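The Last Count at Amum

The boat left Juteo before light with 14 crates of gear and one passenger, the woman who had done the bird count every February since the colony was found.
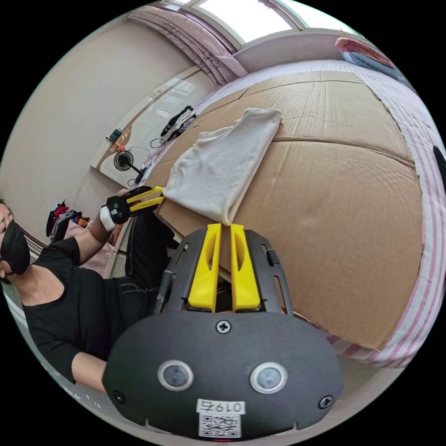

She had the old notebooks with her. The first year's total was 3,248 terns, written in pencil and underlined twice. The page for the last trip said 145, and there was no line under it.

The skipper cut the engine off the southern beach and let the boat drift. He asked how long she wanted.

"Until the tide turns," she said.

She waded in and walked up past the weed line. The rats had been gone two winters, or so the Raltus report claimed, but she checked the first bait station anyway. The wax was unmarked. She went on to the next one and that was unmarked too.

The colony had always been on the grey shingle behind the point. She lay down behind a log and put the glasses up. There were scrapes in the shingle, and birds on some of them. She counted left to right, then right to left, and got 60 both times.

It was fewer than she had hoped for. She wrote it down, with the wind and the hour, and stayed where she was. A bird came in off the water with a fish crossways in its bill and dropped behind a clump of grass. Something small and the same colour as the stones stood up to meet it.

She turned to a new page and wrote "chicks" at the top.

Out past the point the skipper sounded his horn. She kept counting.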